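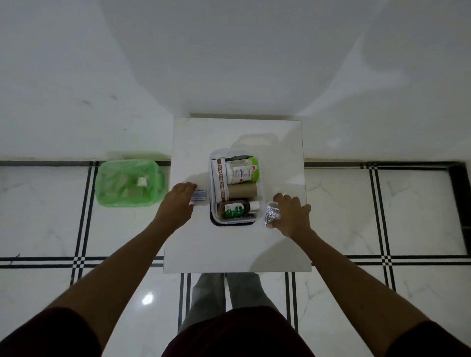 *First-aid supplies in a clear plastic container, with povidone-iodine ointment and a bottle of Dettol.*

# jarnwood-badges

Attendance and badge records from the Jarnwood youth groups, cleaned up enough to be loaded without swearing.

Last edited 7/20/22. Maintainer: Hina Dhanial. Original export and most of the column names: Andri Prantl.

## Read this before you cite it

This data set gets passed around as evidence that badge programs keep kids from quitting. I don't think it shows that. I'm not sure it shows much of anything about quitting, and I've spent more time with it than most of the people quoting it. If you came for a number to put in a grant application, please read "What people claim" first and then decide whether you still want the number.

## What's in the box

| File | Contents |
|---|---|
| `members.csv` | one row per member, 711 rows |
| `badges.csv` | one row per badge awarded, with the date it was *entered* |
| `meetings.csv` | one row per meeting, 326 rows |
| `attendance.csv` | member ID, meeting ID, present or absent |
| `notes_andri.txt` | Andri's notes on the export, left as he wrote them |

The groups are Stetport, Enditz and Jarnwood proper. They share a badge book and a membership form and very little else. Stetport meets in a school gym and takes attendance at the door. Enditz goes by whoever the leader remembers seeing. Treat the two as different measurements that happen to share a column name.

## Columns that don't mean what they say

**`join_date`** is the day the form was typed in. For Enditz a whole stack of forms was typed in during a single September evening, so it looks as if half the group signed up together. They didn't.

**`left`** is TRUE if the member has no attendance record in the last season. A kid who moved from Enditz to Stetport gets a new ID and is counted as having left one group and joined another. Andri matched the ones he could find by name. 82 rows in `members.csv` have a value in `probable_same_as`, and the word "probable" is doing real work there. Siblings with the same first initial are a problem.

**`badge_level`** runs from 1 to 4 in Stetport and from A to D in Enditz. The mapping between them is a guess. I've asked twice whether a C in camp cooking equals a 3 and got two answers.

**`age_group`** is the group the member was placed in. Younger brothers and sisters are often put in with the older group so the parents only have to make one trip. If you want age, use `birth_year`, and expect blanks.

**`leader_id`** changes meaning partway through. Early on it's the adult who ran the meeting. Later it's the adult who filled in the sheet. I have not been able to find the changeover point, so I wouldn't use it.

## What people claim

The usual line goes like this: members who earned badges in their first season were more likely to come back, so give out more badges. You can get that result from these files in a few lines of code. I can too.

The trouble is that you have to show up to earn one. A kid who came to every meeting had every chance to get a badge, and a kid who came to the first one and hated it had none. Comparing the two and giving the credit to the badge is like saying that people who order dessert stay longer at restaurants. When I limit it to members with similar attendance in the first season, most of the gap goes away, and what's left is small enough that the sibling problem could explain it by itself.

There was also a consultant's report by Koller that used an earlier copy of this data. It treats blank attendance cells as absences. Some of them are absences. Others are evenings when the sheet got left in the car. If your results match that report closely, check how you handled blanks before you feel good about it.

The second claim is that opening the younger section to girls caused the jump in Stetport's numbers. Maybe it did. The same season they moved to an earlier meeting time and dropped the uniform requirement, and another club in town shut down. I don't see how these files could sort that out, and I'd be suspicious of anyone who says they have.

## Things it might be good for

- Teaching people to clean dates. There are several formats and at least one month spelled wrong in a consistent way.
- Looking at how attendance moves within one season in Stetport only. I trust that part.
- Practicing record matching, with `probable_same_as` as a rough answer key. Rough.

I would stay away from any ranking of leaders, any comparison between groups, and anything with the word "impact" in the title.

## Loading

```python
import pandas as pd

members = pd.read_csv("members.csv", dtype={"member_id": str})
att = pd.read_csv("attendance.csv", dtype={"member_id": str})
att = att.merge(members, on="member_id", how="left")
```

Keep `member_id` as text. The leading zeros matter, and pandas will happily eat them and then match the wrong kids.

## Privacy

Names, addresses and medical notes were removed before I got the files. Birth dates were cut down to years. With groups this small I don't believe that makes anyone anonymous – somebody from Enditz could pick out their neighbor's kid from the badge list alone. So the files are shared on request only, and please don't post them anywhere or put them in a public notebook. If a parent asks for a row to be taken out, it gets taken out, and the row counts in the table will change.

## Version 2

- Dropped the `retention_score` column. It was computed from `left` and `badge_level` together and then used to show that badges predict retention.
- Fixed meeting dates where day and month were swapped. I may have swapped a few that were right to begin with.
- Added `probable_same_as`.
- Left the Enditz levels alone until someone there can tell me what they mean.

## Corrections

Send them to Hina with the file name and the row. "The numbers seem low" is hard to act on. Old attendance sheets are very welcome, especially from Enditz, in any condition.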